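Keeping the Office Kitchen Bearable: What Works and What's Just a Sign on the Wall

Every team I've worked on has had a "culture of shared responsibility" and a sink full of mugs. At Flisonel we had 146 people, two kitchens and a laminated poster about respect. The poster was very clean. I'm wary of any tip that depends on people becoming nicer, so the ones below mostly don't.

Skip the cleaning rota. Ours lasted until June. The same four names did the work, and the senior people had a call whenever it was their turn. If the company can pay for fruit, it can pay someone to run the dishwasher.
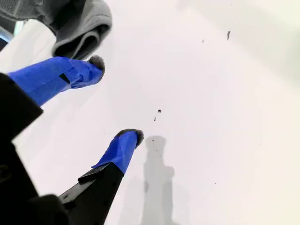

Labels are the next thing people fight over. Printed ones look official and peel off in the fridge, so I'd use tape, one color per team, with a date on it. Bright blue is a good choice against a white surface. It will go on lumpy and creased if you wrap it in overlapping strips, and I've stopped caring. Throw out whatever has passed its date at 4 p.m. before the weekend, and don't send a warning email first. A warning only starts a debate.

Buy cloths, and buy too many. A sponge in a shared sink belongs to everyone and gets changed by no one. We bought 14 dish cloths and a lidded bin for the used ones.
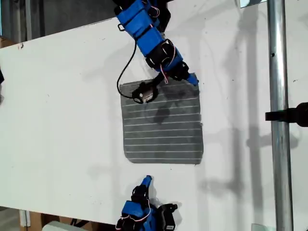
Hang the one in use over a rail so it dries. Folded in a heap by the faucet it will smell by lunch, whatever the package claims about odor control. Wash them hot and leave out the fabric softener, which makes them worse at soaking things up.

As for descaling the coffee machine, follow the manual and ignore the colleague with a vinegar theory. Hạnh Đinh, who ran our second floor, kept the manual taped inside the cupboard door and pointed at it.
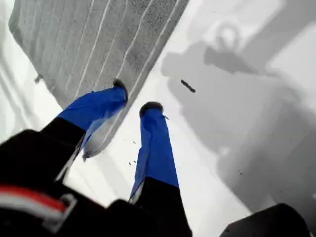 She was also against the suggestion box, and I came around to her view. Ours collected 173 notes in a year. Most were complaints about one man's fish. A quiet word from his manager would have fixed that in a minute, but a box is easier than a conversation, and managers love a box.

Mugs: have everyone bring one and get rid of the rest.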